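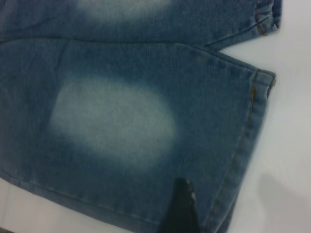 **What rules should we write for a shared robot arm that folds clothes?**

Posted by Vallov, May 20, 2021

Hello all. We are a small workshop and we use one arm with a two-finger gripper for folding trials, mostly jeans and towels. Until now each operator works in his own way. One person puts the legs to the right, another to the left, one smooths the cloth by hand first and another does not. Now the results from 2 operators can't be compared, and last month a finger tip was pushed too hard into the table. My boss asks me for one page of written rules. What must be on it? I know the safety manual from the manufacturer, but it says nothing about cloth. Please excuse my English.

---

**Hasel**

I had to write such a page in my last job. These are the points that stayed after many corrections:

- Write down the start position of each garment. For jeans we say: flat, legs together, hems to the right, waist to the left. A pair with one leg opened wide is a different task and gets a different name.
- Fix a lowest height for the finger tips in the software, and measure it again after every change of fingers. Cloth is soft, but the table is not. With jeans, check it over a hem also, as the fabric is thicker there than on the leg.
- Hands stay out of the work area while the arm is enabled. If the cloth must be moved, stop the arm, move the cloth, step back, start again.
- Wipe the table and look at the finger tips before the first run. A rough edge on a tip can pull threads from a seam.
- Record failed runs the same way as good ones. We lost 17 runs from our log when somebody deleted the ugly ones.

For the table, choose one color and keep it. White is good under blue denim, but for white towels you will need a darker cover.

---

**Guthrie**

Just use low speed and common sense. We did more than 2000 folds without any paper.

---

**Niall Laing**

I agree with Hasel, but I would add who may change the rules. With us it is 2 people, and each change goes on the page with the initials. Also write how many times an operator may retry before he calls for help. We put 3. For collaborative robots, look at ISO/TS 15066 for contact limits. It does not replace your own risk assessment, and a new gripper means you must do the assessment again.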